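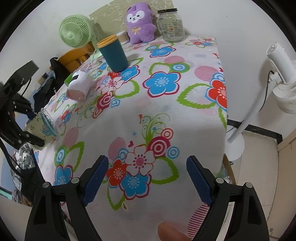
Tinville firm puts hand-held grippers ahead of robot arms in new equipment plan

Forkevska, the Tinville company that develops picking software for small household goods, has settled its equipment budget for the coming year, and most of the money will go to hand-held grippers. Only one new robot arm is on the list.

The plan was approved in May. It covers five hand-held grippers, one arm, storage, spare parts and a small fund for the everyday objects that the grippers are used on. Deliveries are due to start before the end of the summer and will be spread over several months.

Each gripper costs $1,804 with its camera and mount. The price does not include replacement finger pads, which the company buys separately and now lists as a running cost. In earlier budgets the pads were counted as part of the purchase, and the line ran over every year.

A hand-held gripper is carried and worked by a person. Its camera records what the fingers are doing, and the recordings are later used to train a robot arm fitted with similar fingers. Forkevska has worked this way since last year, mostly on tabletops in ordinary rooms. The company says the rooms matter to its customers, who want machines that can cope with patterned cloth, clutter and uneven light.

The supplier is Pido, which also services the grippers the company already owns. A second bid came in from a dealer that offered a lower unit price but could not promise spare parts within the year. Forkevska's purchasing notes put repair time ahead of price, and the Pido bid was chosen on that basis. The contract has a fixed price for the first year and can be extended once.

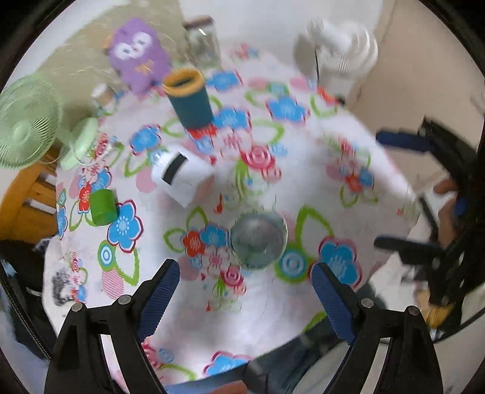

Photo: Forkevska

The working set of objects is kept cheap on purpose. A clear glass ball, cups, a jar and a plush toy are typical of what goes on the table. Clear items have their own place in the plan, as the company considers see-through and shiny surfaces to be among the harder things for its software to handle. The object fund for the year is $907, and anything broken or worn out is replaced from it.

A larger part of the discussion was about the arm. An earlier draft of the budget had three of them, with a fenced work area and new wiring for the main room. That version was dropped when the cost of the electrical work came in. The single arm that remains will be used to test what has been learned from the recordings, and it will go into space the company already rents. It needs no new wiring.

The decision on further arms has been put off until the next budget. Managers want to see how many hours the first one is in use before ordering more. If it stands idle for long stretches, the money will go to additional grippers and to storage.

Storage was the item that grew the most during planning. The company has set a ceiling of $2,000 for drives in the first half of the year, with a review after that. Recordings are copied twice, and one copy is kept off site. Staff had asked for a larger sum, and the review was added as a compromise – the ceiling can be raised if the drives fill up early.

Training time is also in the plan for the first time. Each new operator will get paid practice hours before any of their recordings are counted. The practice covers how to open and close the fingers at an even pace, how to approach an object without knocking its neighbors, and how to work with two grippers on the same table. Cleaning and checking the screws on the finger housings will be done at the end of every shift, and worn pads are to be logged by gripper number.

Ismail, the software project that will use the recordings, has its own budget and is not affected by the purchase. Its next version is planned for the winter and will be tried first on sorting jobs, such as moving cups and small containers from a table into a tray. Forkevska has not said which customers will take part.

The company has also decided against leasing. It looked at a lease for both the grippers and the arm, but the terms required all equipment to stay at one address. Operators carry the grippers from place to place, so the lease would have covered only the arm. Buying the arm outright was cheaper over three years, according to the budget summary.

Older grippers will stay in use as long as parts can be had. Two are set aside as spares, and one will be taken apart for its screws and joints. The company does not plan to sell any of them.

Orders for the grippers go out first, followed by the drives. The arm will be ordered last, once the floor plan for the test area has been signed off – that is expected in early fall.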